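5. How much do the landing trials show?

5.1 The claim as it stands

The case for putting Tam on the Clellari lander rests on one sentence that has been repeated, with small changes, in each of the project reports: the software picks a safe landing spot in time for the lander to reach it. We have no quarrel with the aim. A lander that comes down on a boulder is lost, and nothing learned afterwards will bring it back. Our doubt concerns how far the trials support the sentence, and in particular the words "safe" and "in time".

Two bodies of evidence are offered. The first is a set of 900 simulated descents produced with the Ileo renderer, each starting 480 metres above the surface. The second is a set of 17 drops on a cable at the Brombridge quarry. The reports treat these as two steps on the same stair, with the drops confirming what the simulation had already shown. We went back to the logs of both and came away less sure. They test different things, and where they do overlap they do not agree as well as the summary tables suggest.

5.2 What counts as safe

Tam marks each patch of ground as safe or unsafe, then steers towards the nearest safe patch large enough to hold the lander's feet. In the simulated descents a landing was scored as a success if the touchdown point fell inside a patch that Tam itself had marked safe. This is an odd way to keep score. It measures how well the lander goes where it has been told to go, and says little about whether it was told to go somewhere sensible.

A better measure was available. The renderer holds the full shape of the ground, so every foot position could have been checked against the true heights. The project did do this, for a part of the set, and the result appears in an appendix without comment. It is less flattering than the headline. Most of the extra failures come from slopes, which Tam reads from shading, and a fair number come from rocks that lay in the shadow of larger rocks. Neither is surprising. Both are what one would expect to go wrong on real ground with a low sun, and we would have liked to see them in the main text.

There is also the matter of the threshold. The reports say that it was "tuned on early runs". We could find no record of which runs these were, and nothing to show that they were left out of the final count. If they were included, the success rate is partly a measure of how well the threshold suits the terrain it was fitted to. The effect may be small. We cannot tell, and neither can any other reader.

5.3 What counts as in time

The timing claim is stronger, though it has a gap of its own. Tam was run on the flight computer board for all the Brombridge drops, and it kept up. On the simulated descents it was run on an ordinary desktop machine, with a delay added to stand in for the slower board. The delay was fixed. On the real board the time taken to process a picture rises with the number of objects found in it, so a rock field takes longer than a plain. A fixed delay hides this at just the moment when it matters most, because the lander that has the most to avoid is also the one that hears about it last.

We reworked the timing with a delay that grows with the number of objects, using the board times logged at Brombridge. The quiet terrains were unaffected. On the rockier ones the final choice of landing spot came later, and in the worst of them it came after the point at which the lander could still have moved sideways by the full width allowed. That does not sink the design. It does mean that the reserve quoted in the reports — described there as ample — is ample only on ground where it is hardly needed.

5.4 The drops at Brombridge

The quarry trials are the part of the work that we trust most, and they are also the part that has been asked to carry more than it can bear. The floor of the quarry is pale, dry and fairly even, with broken stone laid out by hand. The stones were placed so that at least one safe patch was always within reach. Someone has to put the stones somewhere, and we accept that a test with no right answer would teach little. Still, a search that is certain to have an answer is an easier search. A useful trial would include ground with no safe patch at all, to see whether Tam says so or settles for a poor one.

The drops were also short. The cable allowed only the last stage of the descent to be tried, so the wide view from high up, where the first choice is made, was never tested outside the renderer. The reports say that the two sets "cover the full descent between them". In a sense they do, but the join falls at the hand-over from the wide view to the close one. That is where the logs show the most changes of mind, and no single test, simulated or real, crosses it on real ground.

In two of the drops the lander swung on its cable and the pictures were smeared. Both were left out as "not representative of flight". We are not convinced. A lander on its engines will shake, and dust will rise. Leaving out the runs with bad pictures and then reporting that the software copes well with its pictures is a habit the field should lose.

5.5 How like the real thing are the rendered pictures?

Much of the argument turns on whether a rendered view is a fair stand-in for a camera view. The project answers this by pointing to how good the pictures look. Reviewers shown samples are said to have found them convincing. We would give this almost no weight. A picture can please the eye and still be wrong in the ways that matter to a piece of software that reads slope from shading: the way fine soil throws light back towards the sun, the softness of shadow edges, the noise in the dark parts. Equally, a plain and rather ugly picture may be right in all of them. 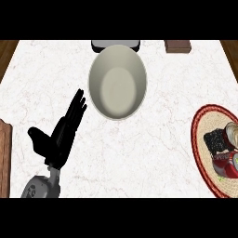 Figure 7. Rendered view of an oval bowl on a white marble countertop, seen nearly straight down.

The proper test is dull and takes a good deal of work. One measures a piece of real ground, builds the same ground in the renderer, takes pictures of both under the same light, and asks whether Tam gives the same answer. Brombridge would have been well suited to this. The quarry floor had been scanned for safety reasons before the drops began, and the scan is good enough to build from. As far as we can tell it was never loaded into Ileo.

We tried a rough version ourselves, with the scan and the logged sun angles from a handful of drops made in March. The safe and unsafe patches agreed over open ground. They parted company along the shadow edges, where Tam was more cautious with the real pictures than with the rendered ones. One might take comfort in an error on the side of caution, but too much caution shrinks the safe patches, and on a crowded site it could remove the last of them. Our attempt used few pictures and a surface brightness that we had to guess, so we would not hang a figure on it. It is enough to show that agreement should not be assumed.

5.6 What we would accept

We do not argue that Tam is unfit to fly. Nothing in the logs points to a fault that could not be found and mended with the equipment the project already owns. Our view is that the present evidence supports a narrower sentence than the one in the reports: on pale, dry ground with a safe patch in reach, from low height, with steady pictures, the software finds that patch and finds it soon enough. Everything beyond this is inferred from simulation that has yet to be checked against the ground it copies.

Before the wider claim is made again we would ask for the simulated descents to be rescored against the true heights, with the tuning runs named and removed. The timing should be redone with a delay that follows the load on the board. The smeared drops should be put back in the table, with a note beside them if the project wishes. A few drops over ground with no safe patch would tell us more than many further drops of the present kind.

We have heard it said that the schedule for Clellari leaves no room for this. That may be so. The rescoring, at least, took us around a fortnight for the share of the runs that we were given, on one desktop machine, and most of that time went on sorting out file names. The scripts are described in Section 6, along with the runs we could not read.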